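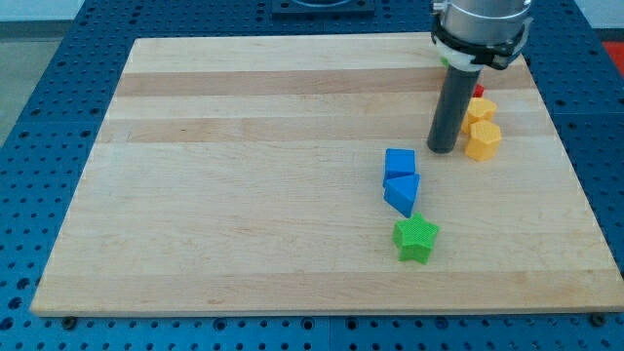
Fig. 1. Small solids on the edge-glued board, blue bench. Hexagonal prisms (yellow), triangular prism (blue).

WOOD AND SOLIDS, handout 4
Davina Dunbar, bench room, 11/14/21

Bring this one back next time, we only got half way through it. Spare copies on the shelf by the door.

Part A. The board

Maple strips, glued edge to edge. Look at the colour before anything else. Mostly cream and honey, then two stripes slightly darker, tan. Same species, different strip. You will get this with maple whenever the strips come out of a mixed pile. Some people hate it, some pay extra. If you want an even board you sort the strips BEFORE the glue goes on, dry, under daylight, and you mark the order in pencil across the faces (big V shape, so any strip out of place shows up at once).

Words to know:
edge-glued: strips joined along their narrow long edges, so the faces make the wide surface
end-grain: strips stood on end, face shows the cut ends. Heavier work, different board altogether
face: the wide side
arris: the sharp line where two faces meet
knot: where a branch was. Small tight ones can stay. Loose ones, cut round them

Movement. Wood moves across the grain, hardly at all along it. So a board like this gets wider and narrower with the seasons but its length stays put near enough. Never fix it down hard on both long sides. If you screw it to a frame use slotted holes. We did the sums for this in September, look at your notes, I am not doing them twice.

Cupping: board goes hollow across its width. Usual reason is one face drying faster than the other. Store on edge or on sticks with air both sides. Oil both faces, same day, same number of coats.

Glue-up, short version
Plane the edges, test in pairs against the light
Dry clamp
Glue one edge only, thin and even
Clamps above and below, alternating
Scrape when the glue is rubbery, do not wait till its like glass
Leave overnight, the Michalski sheet says 4 hours but that is for a warm room and ours is not

Part B. The bench top

Perforated tops, regular grid of small round holes. Useful for pegs and stops. Measure the spacing centre to centre, never edge to edge, and measure across ten gaps then divide. One gap on its own gives you a rotten answer. Dust goes down the holes, so brush along the rows at the end and not just round your own spot.

A board laid on this sort of top wants to be flat on the underside too. Rock it corner to corner. If it knocks, find the high corner and mark it.

Part C. The solids

Prism = same shape at both ends, flat sides between. Name comes from the end shape.

Triangular prism: 5 faces, 9 edges, 6 corners
Cube: 6 faces, 12 edges, 8 corners
Hexagonal prism: 8 faces, 18 edges, 12 corners

Check with faces + corners - edges = 2. Works for all three. If yours doesnt, you have missed an edge round the back, everyone does.

Cube or not? Only a cube if all the edges match. "Squarish" is not enough, get the rule out. The blue squarish one on the board is down as "cube-like" until a rule goes on it. Same habit with your own pieces please.

Light on the faces. Two hexagons, one colour, and yet the yellow goes from plain yellow to nearly orange as you go from face to face. When you draw one, top face first, leave the paper almost bare, then decide which side face is darkest and do that. The others fall between. Do not outline everything in heavy pencil, the change of tone makes the edge for you. Blue prism the same, lighter and darker slopes.

Drawing the board itself: from where you sit at an angle, the far edge comes out shorter than the near edge. Most of you drew a rectangle last time because you know it is a rectangle. Draw the trapezium. Hold the pencil out at arm's length, one eye shut, compare the two edges, then put them down.

Volume, quick
Prism = area of end x length
Triangle end: half base x height
Hexagon end (regular): 2.6 x side squared, near enough

Worked: hexagonal piece from the Barnis set, end area 542 square mm, length 30 mm, so 16,260 cubic mm. Units! Half the class lost a mark on units.

Part D. For next time

1. Sketch one board with three solids on it, your choice. Tone on the solids, grain on the board. Grain lines faint, and do not rule them.
2. Find the volume of two prisms at home. Food boxes are fine. Show the end area on its own line.
3. Write a short paragraph on why you would or wouldnt keep the dark strips in a board you were selling.
4. Read the Suserport leaflet on timber storage, the first section only. Order number 2443 if you want your own copy, otherwise share.

Finishing oil is the Zistero tin, top cupboard. Rags flat to dry outside afterwards, NEVER screwed up in the bin, they can catch fire by themselves.

Aprons back on the hooks. Rulers counted in before anyone leaves.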